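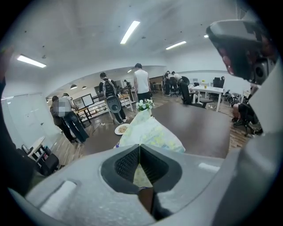 By the Tuller Harbor History desk
Last updated 12th May

The Suwannarat and the Jevico yard: frequently asked questions

Was the Suwannarat really built at Tuller?

Her hull was. Whether the ship as a whole was "built" here depends on how generous you feel. The Jevico yard laid down the hull and launched it, but the engines and all of the guns came in by rail, and the surviving invoices show that the fitting-out was paid for somewhere else. The plaque on the quay says "built and armed at Tuller." We have asked for a source for "armed" and are still waiting.

Did she save the town in the blockade winter?

We doubt it. The story goes that she ran the blockade with grain while the town was down to its last sacks. The port ledger for that winter has her tied up with boiler trouble until March, by which time grain was already coming in by road. The first printed version of the rescue appears in a souvenir booklet sold at an anniversary dinner, long after anyone who had been hungry was around to object.

But my great-grandmother remembered it.

Plenty of families tell us this, and we don't think they are lying. A grain ship did come in that winter. She was a hired coaster whose name is spelled 2 different ways in the ledger, and it is easy to see how a dull little steamer lost her place to a gunboat with a handsome funnel. Family memory is good on cold and hunger. It is much weaker on the names of ships.

How many men served aboard her?

The figure of 400 gets repeated everywhere, including on the mugs. A ship that size would have had trouble standing 400 men upright on deck, never mind feeding them. The one muster roll we have seen lists fewer than 100, and it includes the cooks. Our best guess is that the larger number was the yard's payroll and somebody copied it from the wrong page.

Was there a mutiny?

There was a refusal to load coal. Nine men were fined and went back to work the same afternoon. The word "mutiny" comes from a newspaper that was campaigning against the naval budget at the time and had every reason to like the sound of it. The pro-navy paper ignored the whole business, so neither one is much help.

What was Grindimix?

Depends who you ask. It shows up in the yard correspondence as a supplier of hull paint that was supposed to keep off weed. Local historians of an earlier generation decided it was a cover name for a secret armor contract. We have read the letters. They are complaints about paint, and tedious ones - page after page on drying times. If there is an armor contract in there, it is very well hidden.

Did politicians cancel her sister ship out of spite?

The minister's memoirs say so, and most books follow the memoirs. The assembly minutes tell a less exciting story. The yard was late, the price had gone up again, and members of his own party voted against the money. He doesn't mention that part.

Can I see the documents myself?

Yes, and please do. The port ledger and the muster roll are held in the Tuller reading room and can be ordered by anyone with a reader's card. The Jevico letter books are in poor shape and come out by appointment only.

Will you be correcting the plaque?

We don't own it. We have written to the people who do - twice.

I have a photograph of the ship leaving with grain. Do you want a copy?

Very much. Please scan the back as well as the front, and tell us who wrote the caption and when, if you know. Most of the captions we get sent are in ballpoint.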